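The Summer I Learned to Fold a Shirt

I was 34 shirts deep into the spare room before I admitted I had no idea how to fold any of them. I had been rolling them, stuffing them, laying them flat over the backs of chairs and calling that a system. Then my neighbor Odette Gaillard came by to borrow a suitcase, looked into my dresser, and closed the drawer again very gently — the way you'd close the door on a sleeping baby.

Odette worked the shirt counter at Tessier for 23 years. She folds the way other people shuffle cards. So one Friday I carried a pile over to her kitchen and asked for a lesson, and she made me clear the table first, right down to the salt.

Her first rule is about the surface. You want it big, you want it at hip height, and you want it dark if your shirts are pale, so you can see the edges. Mine at home is a little round thing with a wobble, and half of every sleeve used to hang off it. (I've since bought a proper long one secondhand for $65, and I love it more than I should!)

Then comes the smoothing, which I always skipped. Odette does it with the side of her hand, from the middle out, and she won't touch a sleeve until the body is flat. After that it goes quickly: face down, one side in, sleeve back along itself, the other side to match, tail up, and up again. Flip it over and pat the collar. My first one looked like a sandwich somebody had sat on. My sixth looked like a shirt.
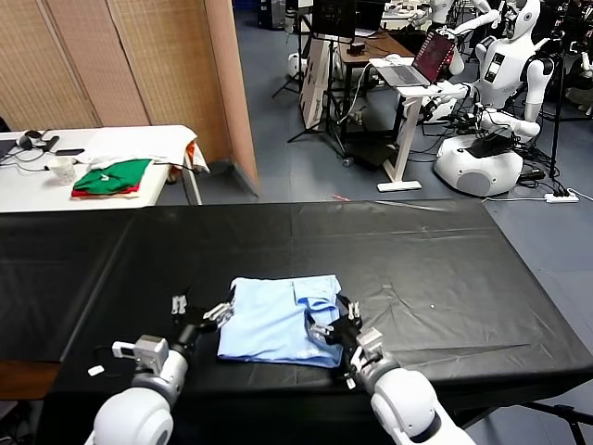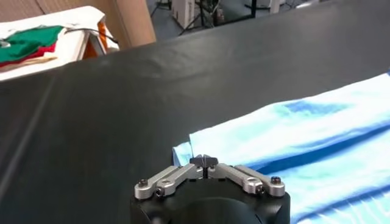
A light blue shirt folded down to a compact rectangle, then blue-and-white fabric with its wrinkles still in it.

Soft, thick fabrics are their own problem. A crisp shirt holds a crease for you, but anything towel-like puffs back up the second you let go, and I used to fight it. Odette just makes fewer folds and leaves it alone. Tie-dye is a mercy, by the way — all those streaks and patches hide a crooked edge beautifully.

My friend Mireille Picard rolls everything and thinks we're both ridiculous. She got a week's clothes into a carry-on in March and still brings it up. I tried her way again for a few days, out of fairness, and spent them unrolling things to find out what they were.

So I've gone over to Odette's side. The dresser now has two drawers of upright shirts, sorted by color, and one drawer I'm not ready to discuss. She's coming back on Sunday to return the suitcase, and I have until then to do the sweaters.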